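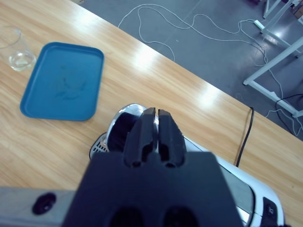

Thread on small kitchen appliances and the one table we have to put them on. Mostly notes to myself from setting up the shared kitchen at the Jestport workshop, but a few people asked, so it's going up in order.

The table came first. Pale wood top, long enough for two people to work at, bought used from Granance when they cleared out their front office. The finish is shiny. Under the ceiling lights you get white streaks all over it and crumbs are hard to see until you put your hand in them.

So rule one at our place is wipe by feel. Damp cloth, long strokes with the grain, then run a dry palm across. If it feels like sand, go again.

Floor is bare gray concrete. Good for sweeping, bad for anything that falls on it. We lost two mugs in the first week. I don't put anything with a cord close to the edge anymore.

Which brings me to cords. The small white and silver machine on our table has a thin black cord that comes out the back, goes over the far side of the table and hangs down from there. That's the way I want it. The cord should leave the table by the shortest path, on the side where people don't stand.

What I don't want is the cord running along the table in front of the machine. Somebody slides a plate across, the plate catches the cord, the machine moves. At my last place that's how we broke a kettle.

If your outlet is on the wrong side, turn the table around before you buy an extension cord. Ours was facing the other way until March. It took one person on each end and a few minutes.

I do still need a clip for ours. A cord that hangs free over an edge can get hooked by a chair back or a foot. The stick-on clips from Segers hold fine on painted metal but I've had them let go on varnished wood after a few weeks. A screw-in one under the tabletop is the better fix. On the list.

Next, the tray. We keep a blue plastic one on the table, rounded corners, raised rim. It was bought for nothing in particular. It has ended up being the most used thing in the kitchen.

Things it gets used for: bread while you're cutting it, knives that have been used and aren't washed yet, carrying cups to the other room, catching whatever shakes out of the appliances when you clean them.

The raised rim matters more than the size. I had a flat board before and the crumbs just went over the side when I carried it to the trash.

It does mark. There are darker smudges in the middle of ours. I've tried dish soap, baking soda paste, and leaving it to soak overnight. Soap takes off the grease. The paste made it a bit lighter in one spot. I've stopped working on it. It's a tray.

Do not use a scouring pad on colored plastic. It dulls the surface and after that it picks up stains faster.

Cleaning the outside of a white appliance. Unplug it first, every time, and give it time to cool all the way down. I do ours before anyone has had breakfast, 7 am or so, when it has been off all night.

White gloss shell: soft cloth, warm water, one drop of dish soap, wrung out until it doesn't drip. Never spray anything straight at the machine. Spray goes into openings.

The silver parts: same cloth, then a dry one right away or you get water spots. Don't use vinegar on chrome trim unless the manual says it's okay. On a cheap machine the chrome can be a very thin layer over plastic.

The vent: ours has a little gray grille with slots on the side, down low. These fill with dust and flour and hardly anyone looks at them. A dry paintbrush does it, the kind you'd use for window trim. Brush out and away, along the slots. A vacuum with a brush head on low also works.

Keep that side clear, too. A vent pushed up against a bread bin or a stack of paper towels isn't venting. I leave a hand's width.

The button panel: dark panels show fingerprints, especially butter. Dry microfiber first, barely damp one if that fails. Don't press hard around a button. Moisture works its way in around the edge.

The opening on top: if yours has a crumb drawer, pull it and empty it into the tray. If it doesn't, check the manual on whether you can turn the machine over. Some you can, some you shouldn't. No forks, no knives, no skewers down there, even unplugged. You can bend or break an element and not know it until you switch it on.

Somebody asked why not put the appliances on a shelf. We tried. The shelf was under a cabinet and the underside of the cabinet got warm enough to worry me. Anything that puts heat out of the top needs open air over it. The middle of a table has that.

The downside is it eats table space. A compact machine is still a machine. I measured the tabletop before deciding where things go, and there's a strip along the far edge, 52 cm deep, that no one can comfortably reach from a chair. Appliances live in that strip as far as possible. In practice they creep forward during the day and I push them back at night.

Cost so far, for those who wanted it: 249 for everything on the table plus the table. Used furniture and a used appliance. The tray was a couple of dollars at Skuner, from the bin by the register.

If you buy a used appliance, look at the cord before anything else. Run it through your fingers the whole length, unplugged. Stiff spots, cracks, tape, a loose plug - walk away. After that look down inside with a flashlight for anything left behind by the last owner.

Then smell it. Old burnt food you can clean up. A plastic or electrical smell you can't, and I wouldn't bring it home.

First time you switch on a used one, run it empty with a window open and stay in the room. Some smell at first is normal if it has been sitting. Smoke that keeps going is not.

Our end-of-day routine, since it's short: unplug, wait, wipe the outside, push back to the strip, empty the tray, wipe the table, sweep the concrete last so you get what you knocked down. One person can do it in the time it takes the dishwater to drain.

Still to do: the clip, felt pads under the table legs, and a second tray so one can be in the sink. If anyone has found a screw-in cord clip that takes a thin cord without pinching it, send me the link.

Replies are open. I'll add the clip part to the bottom of this when it's in.

Last updated: March, 9:40 pm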